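Keep the plates, lose the matching set

My parents were given a dinner service when they married. It had 40 pieces, a gravy boat among them, and it spent most of the year in a cupboard we were told not to lean on. By the time I left home it was down to something like half. The cups went first, then the side plates, then the lid of the vegetable dish, which was glued twice and broke a third time along a new line. The gravy boat is still whole. It was used at Christmas and at no other time.

I have been thinking about that service because I moved house in December and had to unpack my own kitchen, and found that hardly anything in it matches. There are plates from Zellik, bought in a hurry when I first rented, and heavier ones from a Rendow range that was dropped from the shops a year after I bought into it. There are bowls from a charity shop and a few plastic things that have outlived everything else. I had meant to use the move as a chance to replace the lot. I had even chosen a set. I did not buy it, and I now think the matching dinner service is something most households would be better off without.

The argument for a set is easy to make. It looks tidy on the table and it stacks well in the cupboard. You buy it once and then you do not have to think about plates. For a restaurant, where the same dish has to look the same at every table, it makes good sense. A household is a different place. People drop things at home. They chip them on the tap, leave them at a friend's after a party, and take them to work with a slice of cake on top and never bring them back.

A set takes all of this badly. When one plate out of a mixed cupboard breaks, you have one plate fewer. When one out of a set breaks, you have a set with a gap in it, and many people then feel the rest has lost some of its worth. I have heard perfectly sensible adults talk about throwing away good plates on the grounds that there were only five of them left. They would not think this way about towels or forks. The plates still hold food. The only thing that has gone is the number.

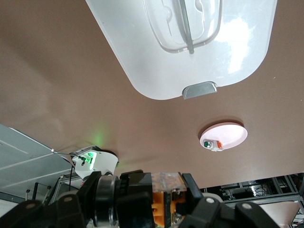
The trouble with replacements

Makers know that sets break, and they offer spares, but usually for less time than the plates last. I wrote to Rendow when my range was dropped and was told, politely, that a newer range was available in a similar shade. It was similar in the way that two whites on a paint card are similar. Put side by side, one made the other look dirty. The foot was also a different width, so the new plates rocked when they were stacked on the old.

There are dealers who sell single pieces from old ranges, and I am glad of them. Their prices make the point for me, though. A side plate that cost next to nothing as part of a box can cost as much as a good meal when it is the one you lack. You pay for the match, since the plate itself has not got any better. I once spent a whole evening looking through 874 listings for a bowl, and at the end of it I had found one with a crack and one in another country.

I would have more patience with this if ranges stayed on sale. Some used to. There were plain white and plain blue lines that could be bought for decades, one piece at a time, from any hardware shop. A household could begin with two plates and add to them as it grew. This was the best form of the matching set, and it is the one form that has become hard to find. What is sold now is a box, with a design tied to a year, and a price that makes buying a single plate look foolish.

What a mixed cupboard gives you

The first thing it gives you is sizes. Sets are built on the idea that a household needs the same number of everything. Mine has never worked that way. We use small plates all day long, for toast, for fruit, for cheese late at night, and large ones once a day at most. We use bowls more than both. The set I nearly bought, from Vitale, came with as many large plates as small ones, and with cups and saucers we would not have touched. A good third of the box would have gone straight to the back of a shelf.

The second is that things find their own use. The deep bowl with the wide rim is for soup because it can be carried without burning your thumbs. The flat plate is for anything that has to be cut. The oval one is for fish, or would be if we ate more fish. In a cupboard of unlike things you reach for the right one without thinking, and you can tell from across the room whether it is in the sink.

The third is that you stop saving things. My parents' service was too good for ordinary evenings, so on ordinary evenings we ate off whatever was left of an older one. The good plates were kept safe for guests, and the guests, as far as I remember, never said a word about them. Add up the Christmases and birthdays and I doubt any single plate was used 14 times in some of those years, and most of them far less. Looking back, that seems a poor return for all the worry.

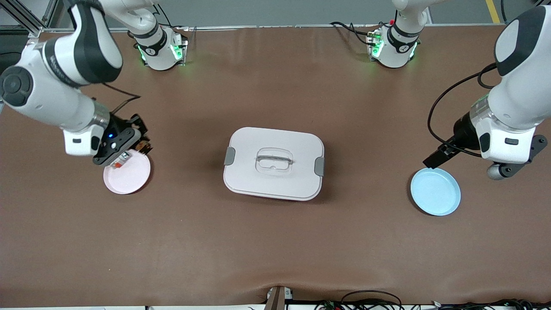 It is sometimes said that a mixed table looks careless, and that guests notice. I think they notice the food, the chairs and whether the room is warm enough. If you do mind how the table looks, there are easy ways round it. Keep to a few colours that sit well together. Buy plates of much the same width. Put the same glasses out for everybody, as glasses are cheap and plain ones are easy to find. A table laid like this looks as though somebody thought about it, and when a plate breaks it goes on looking that way.

I will admit that there are households the argument does not fit. If you often cook for large numbers, stacking matters more than anything I have said, and plates of one shape will save you a cupboard. Some people find sameness restful, and they should have it. And a service handed down in a family is a thing of its own, worth keeping for reasons that have little to do with dinner. I would only ask that it be used.

The question of cost

People assume that buying piece by piece is the dearer way to do it. It can be, if you buy everything new and all in one go. Spread over years it is not. The largest boxed set I looked at, with serving dishes and a great many things on stands, was priced at 3000 pounds before delivery, and I cannot picture the household that would use it up. At the cheap end a boxed set looks like a bargain, but the glaze is often thin, and knife marks show within a few months. Second-hand plates have already been through all that. If one has lasted twenty years in somebody else's kitchen without crazing, it will very likely last in yours.

There is also the matter of where the discarded ones go. Chipped crockery cannot be put in with glass recycling, and most of it ends up in the ground or under somebody's flowerpots. Charity shops near me have shelves of perfectly sound plates in threes and fives, the remains of sets whose owners gave up on them. They are slow to sell. The woman at the till told me that full sets go within a day or so, and that odd plates can sit there until they are put in a box by the door for pennies. I have bought from that box several times and have not had a bad plate out of it.

Shops could help with this if they wanted to. A maker who promised to keep one plain range on sale for twenty years, sold singly, with the size of each piece stamped on the bottom, would have my custom and I suspect a good deal of other people's. Rastex came close for a while with its canteen line, which was sold loose in wire bins and cost very little. Then the bins went, and the same plates came back in boxes of twelve with a ribbon on.

Until one of them does it properly, I would say this to anyone setting up a first kitchen. Buy two plates you like and two bowls you can carry when they are hot. Eat off them for a month. You will know by then what you are short of, and it may well be something no boxed set includes. In my case it was a dish wide enough for a roast chicken and low enough to fit on the middle shelf of the oven. I found one in the end, brown outside and cream inside, with a chip on one handle that was there when I bought it.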